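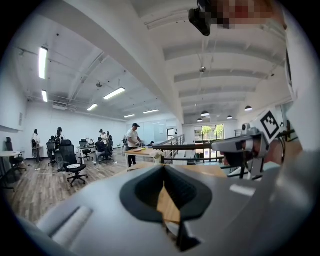

Chapter 4
Light from Above: Ceilings and Lamps in the Shared Office

In this chapter you will learn
how the color and the shape of a ceiling change the light in a room
when to use linear fixtures and when to use pendant lamps
how to measure the light on a desk
how to draw a simple lighting plan

Key words: linear fixture, pendant, joist, conduit, lux, glare, reflectance

4.1 Why we start with the ceiling

When people choose an office, they look first at the desks and the windows. They look at the ceiling later, often on the day when somebody complains of a headache. In this book we take the opposite order. The ceiling decides where a lamp can hang, how far the light must travel, and how much of it comes back down to the work.

In older buildings it was usual to hide everything above a flat panel. In many open-plan offices of today the ceiling is left open, so the beams, the joists and the conduits remain in view. Such a room feels higher. It also gives the lighting designer some difficulties. A deep beam can stop the light of a fixture which is placed too close to it, and a row of joists makes stripes of shadow if the lamps are mounted between them. White paint helps very much with both problems, and the student should remember that paint is the cheapest part of any lighting plan.

4.2 Two families of lamps

A linear fixture gives a wide and even light. It is suitable over long desks where several people work. A dome pendant with a dark shade sends most of its light downward and leaves the ceiling above it darker. It is suitable over a meeting table, or in a corner where people sit and talk. Many offices use both families in one room, and then the border between the two zones must be planned with care.

Maricruz Serrano planned the second floor of the Palanwood building in Skavville, where 20 people share one room. The client asked for 500 lux on every desk. In February, at four in the afternoon, she measured only 310 lux on the desks under the pendants. She did not add more lamps at first. She moved these desks to the side with the linear fixtures and gave the place under the pendants to the reading table. We will return to her drawings in section 4.5.

4.3 Before you continue

Stand in a room where you work or study, and look up for one full minute. Make a sketch of the ceiling with all beams, pipes and lamps. Mark with a cross every place where a lamp shines directly into your eyes when you are seated. Keep the sketch, you will need it for the exercises at the end of the chapter.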